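From: Jelle Lambrechts
To: Harnari play list
Date: Apr 22, 2024
Subject: Re: play kitchen, which bits to keep

Wim Visser wrote:
> Is the pot the one with wire handles? And does
> the hood have real knobs or printed ones?

Wim, answers in your order.

1. Pot. Stainless steel, shiny inside, thin wire handles.
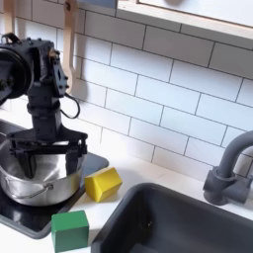

2. Hood. Dark gray. The white strip has two dark knobs between the plus and minus buttons and the row of bars. The microwave reads 01:30.

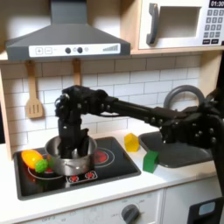 Hood, tile wall and hanging spatula

3. Yellow block. It stays on the counter by the stove. 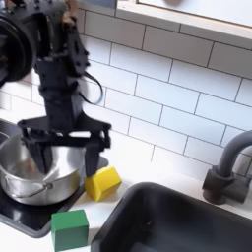 I would keep it with the pot when we pack for Farkley in June. Everything small can go in one box, 40 cm wide.

4. Stove. Black and glossy with a gray border.
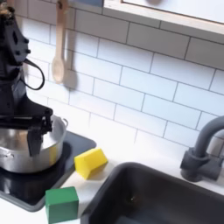 Pot on the stovetop, yellow block to the right

Tell me by June if you want the spatula too.

Jelle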